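The blue tray and the small stuff

I have a weakness for trays. I've had a wooden one for letters, a tin one for keys and a horrible brown one with a picture of a pheasant on it that came with the flat, and at no point did any of them stop me losing small things. The blue plastic one is the first I'd call a success, so it gets its own post.

The thing to look at is the tray in the middle of the table and the little green and white bit that lives beside it.
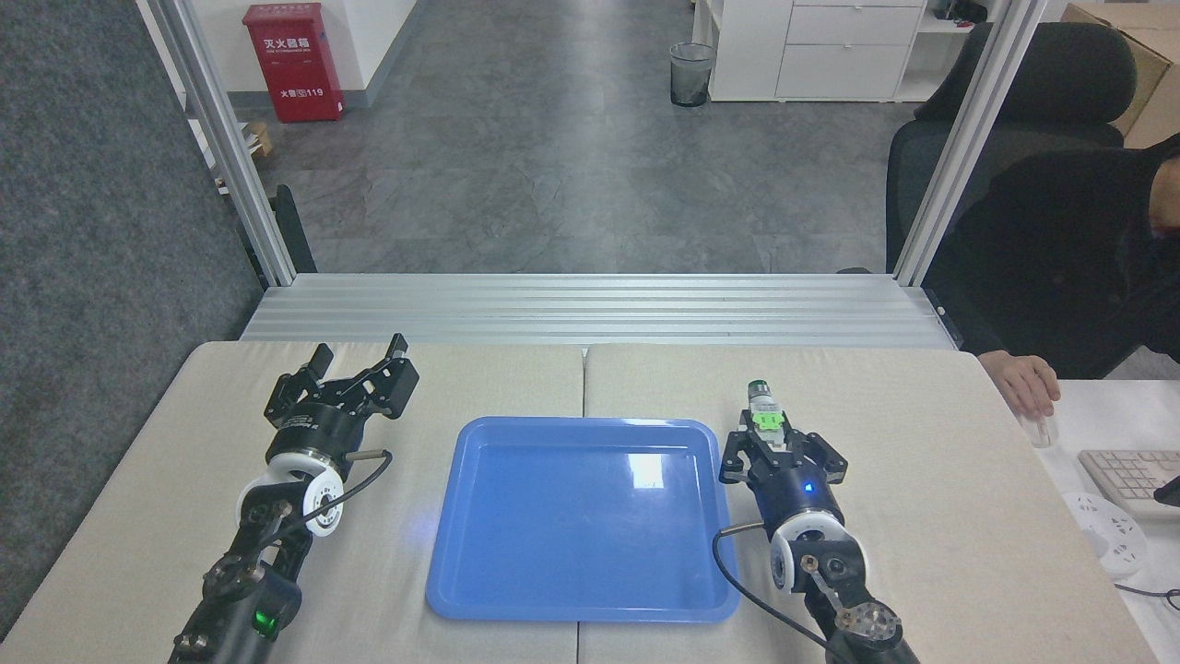
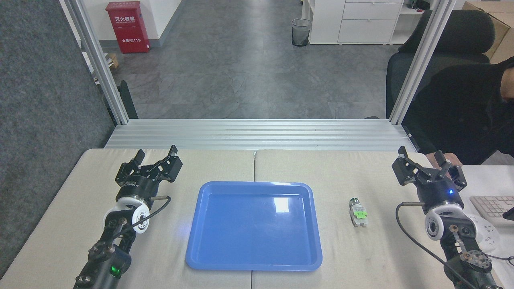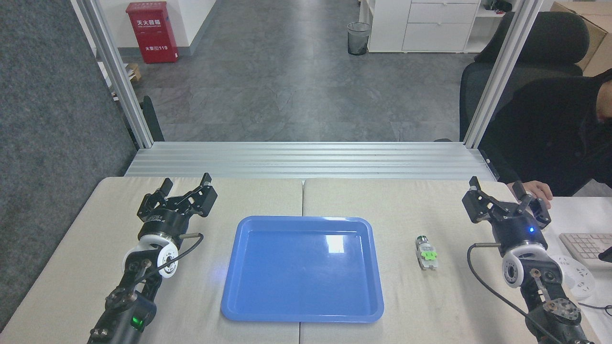

Why a blue one

Blue shows things up. I didn't think of that in the shop, I'll admit, I just liked the colour and it was the last one on the shelf. But most of the bits I deal with are grey, black, white or green, and against a blue bottom every one of them stands out. My old letter tray was the colour of a digestive biscuit and so was everything I ever dropped in it (washers, rubber feet, an actual digestive).

The rim is the other good thing. It's raised all the way round, so if I knock something it rolls to the side and stops there. And the corners are rounded, so a cloth goes straight round them and you don't need to get in with a cotton bud after the crumbs. I do eat near it. I know.

The one fault is the shine. The bottom is glossy, and under a ceiling light you get a great white patch of glare sitting right where you want to look. I've tried turning it round, I've tried shifting it along, and the glare simply follows. A matt one would be better. Zavby do a matt one, as it happens, but only in cream, and we're back to the biscuit problem.

Start empty, finish empty

My one rule is that the tray starts empty. Whatever is going in it waits on the table to the right, and it goes in when I've decided it belongs to today's job. It sounds fussy written down! But before I did this the tray filled up in a week and stayed full, and I was basically keeping a shallow blue drawer on top of the table.

I stand little parts upright too if they'll stand. Lying down they roll, and a thing no bigger than your thumb can go a surprisingly long way across a floor. I once spent 40 minutes on my hands and knees with a torch looking for a spacer, and it was in the turn-up of my trousers.

At the end of the day the tray gets emptied again, into the labelled pots if I'm being good and into an old Flirusgate mint tin if I'm not. The mint tin is getting heavy.

The padded top

I wasn't sure about a padded surface at first. The beige looked like something out of a dentist's waiting room and I expected it to be filthy by November. It's been lovely, though. Things land quietly on it. You can put something down without that click that makes you wonder if you've chipped it, and it's kind on the elbows.

It comes as two panels pushed up against each other, so there's a seam down the middle, and the seam collects bits. I run an old bank card along it every so often and you would not believe what comes out. I park the tray over the join, which covers a fair stretch of it and gives me a rough centre line for putting the tray back in the same place after a wipe.

If you're ordering panels like these, measure the table twice. I got 38 into my head when I should have had something else entirely, and the first pair went back to Valluron with me paying the postage.

Sorting out the pots

This is the job I keep putting off. I counted the lot last month, everything in the pots, one wet afternoon with the radio on, and got to 496. Then I went through and took out anything bent, anything cracked and anything I couldn't name, and that left 418. I'd thought it would be far fewer. I am clearly soft on things I can't name — a few of them crept back in while I was making tea.

So what I want now is a set of small lidded boxes, shallow enough to stack two high. I've been looking at the Kárason ones, which have proper hinges and cost more than I'd like, and at a cheaper set with lids that just press on. I've been let down by press-on lids before, usually halfway up a flight of stairs.

If you've had the Kárason boxes for a while, do tell me in the comments whether the hinges last. And if anybody has seen a matt blue tray anywhere, any size, please shout.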